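Duvside opens its winter chess room in Clovetberg this November, and I get to write the announcement, lucky me!

I've wanted a place like this for years: white tables, black-and-white boards, and sets in red and blue so you can spot your own pieces fast. 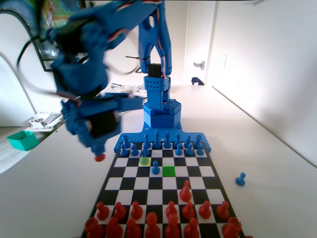
Evening games start at 5, and a season pass costs $49. Beginners are very welcome (I still mix up my openings). Hesata is lending us the upstairs hall, so there's plenty of elbow room. Passes are on sale now at the Duvside front desk.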